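Wasness side plate, pale green with blue rim

Shop > Table > Plates > Wasness

Back in stock since July. Sold singly or in 4s. Same plate as last year, same mold, new carton.

Round, wide and shallow, raised rim. Soft mint green inside with faint rings, thin light blue line at the edge. The rings are meant to be there, please don't send it back for the rings.

Item no. 555. Colors: mint/blue only for now. The all-gray one is finished and we dont have a date for more.

Good for toast, cake, a sandwich, tea bags, peelings, whatever ends up next to the sink. Stacks with the Olovow bowls. Does not stack well with the Latham plates, they're flatter and the pile leans.

Care: warm water, soft sponge, no scouring powder. Dishwasher ok, top rack. Not for the oven. Microwave ok for reheating, 3 minutes max, then let it stand.

Shipping: singles go out in a padded box, sets in the divided carton. Orders in before noon leave the same afternoon. Returns 30 days, unused, in the box it came in. Keep the box!! If one arrives chipped send a photo of the chip and of the carton to Jaqueline Barrera at the Barrera shop desk and she'll get a replacement out, no need to mail the broken one back.

Color on a pale tabletop:

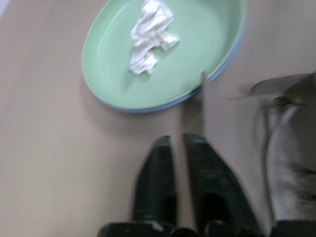
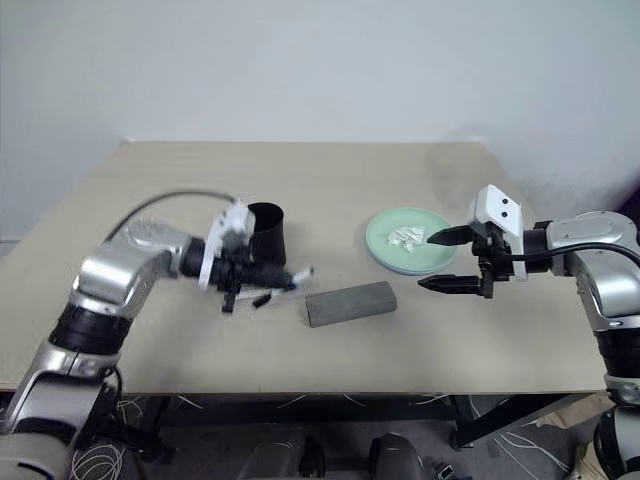

Mint is the shade people write in about most. It's paler than the old catalog printing made it look, and under yellow kitchen bulbs it goes a bit creamier. Against the crumpled white paper on it you get a fair idea of how light the green is, so hold a tissue or a napkin next to your own dishes and compare before you order a full set. Still unsure, order a single first. Ayantu Admasu answers color questions in the mornings, use the contact form and put the item number in the subject line or it lands in the genral pile.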